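Gemma Nuttall
17/02/2023

OK, golf people, I finally played Bramwell and I have a lot to say, so this is going to be a thread. Mute me now if you hate golf.

First thing: it's short by modern standards and I could not care less. The greens are tiny and they tilt every which way, and I had more fun on the front nine than I've had anywhere since Kumden.

The opener is 425 yards, downhill, and looks wide open from the tee. It's wide open on the left. I went right, found the creek, dropped, and made a 7 with a huge smile on my face (the guy I was paired with thought I was nuts).

If you go: aim at the chimney on the old farmhouse. Everything kicks right from there and you end up in the middle. I did it properly on my second loop and had an 8-iron in!
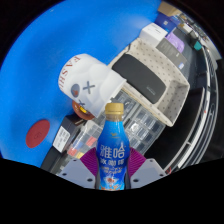 Now hole 4. Oh my gosh, hole 4. Par 3, a little uphill, with a bunker eating into the front of the green so you can only see the top half of the flag. It plays a full club longer than the card says and I came up short both times. What saved me was how easy the bunker is to find from the tee, a big pale splash of sand you can't miss, when half the par 3s I play hide theirs. Same idea as the gold cap on that blue bottle, your eye goes straight to it. The sand itself is soft and fluffy, so open the face and be brave.

Somebody asked about pace. We went off at 1030 and walked it with no waiting until the 12th, where there was a group looking for a ball in the heather. Let them look. The view from that tee is worth ten minutes of anyone's day.

Greens were quick for the time of year. I three-putted 6 from the back edge, and I'd do it again just to watch that ball roll. It must have broken eight feet! If the pin is front left, please do not be above the hole.

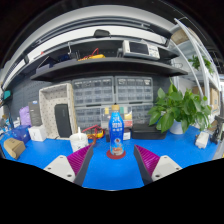
Blue bottle, red coaster.

Back nine starts slowly, I'll admit. 10 and 11 are two straight par 4s next to the road and you could swap them and I wouldn't notice. Then you go through the gate at 12 and it's a different course, all humps and hollows, and you start hitting shots you never practice.

Favorite of the lot is 15. Drivable if you're long, which I'm not, so I hit 5-wood to the flat bit and pitched on. There's a ridge through the middle of the green and if you land on the wrong side you may as well be in another county.

Went out in 48 the first time, and we won't discuss the back. Second loop was better, mostly thanks to the chimney.

For anyone comparing: Stenico is prettier, Skutolel is harder, but if I had one round left this winter I'd go back to Bramwell. I was there in December too but it was frozen and we only got 2 holes in before they called us off, so I'm not counting that.

Oh, and carry, don't push. The path up to 17 is steep and full of roots and I saw a cart go over sideways with all the clubs in it.

Who's played it? Tell me what you hit into 4, I need to know if it's just me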